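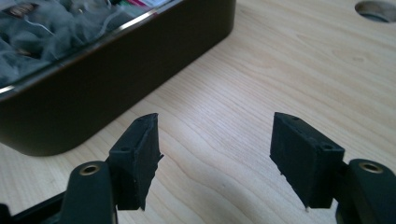

## Dining and work tables: monthly check

Site: Samport house, ground floor
Month: September
Checked by: Antigoni Drakos

Mark each line OK, WATCH or FIX. Write a comment for anything that isn't OK. Old comments stay on the sheet until the item is closed.

### Tabletop

- [x] **Surface clear before checking.** OK. Placemats and the fruit bowl moved to the sideboard first.
- [x] **Grain and color.** OK. Pale wood with long wavy streaks and small knots. The darker lines are part of the wood. Do not log them as stains again, we had two tickets on that in the spring.
- [x] **Knots.** OK. Ran a fingertip over each one. No lifting, no sharp rim.
- [ ] **Finish.** WATCH. Feels dry at the window end. Water still beads but flattens out faster than it does in the middle. Plan one coat of Mernico oil before the heating goes on.
- [x] **Splinters along the edges.** OK. Used the old nylon stocking, no snags. One spot near the corner by the door was sanded last time with 400 grit and has stayed smooth.
- [ ] **Heat marks.** WATCH. Faint ring by the third chair, visible only with a lamp held low. Same size as last month.

### Legs and frame

- [x] **Rock test, all four corners.** OK.
- [ ] **Bolts.** FIX. Back left was loose by half a turn. Tightened by hand, but the washer is worn. Order from Batcombe, the same kind as before.
- [x] **Felt pads under the feet.** OK. Replaced in the summer.
- [x] **Crossbar.** OK. Dusty underneath, wiped down.

### Chairs that go with it

- [x] **Seats level.** OK.
- [ ] **Back rails.** FIX. Chair 7 creaks when you lean. Moved to the utility room with a note on it. Please don't bring it back out for Sunday lunch.
- [x] **Clearance under the table.** OK. Arms of the Muli chairs still slide in without touching the apron.

### Cleaning supplies

- [x] **Soft cloths, clean and dry.** OK.
- [ ] **Oil.** WATCH. One can, less than a third left. Enough for this table and not for the bench.
- [x] **Spray cleaner with bleach kept away from this room.** OK. Found under the sink, where it belongs.

### Open items

1. Washer for back left bolt.
2. Glue and clamp chair 7, leave overnight.
3. Oil the top. Keep the table out of use until 9 the next morning.
4. Check the heat ring again after oiling.

Initials: A.D.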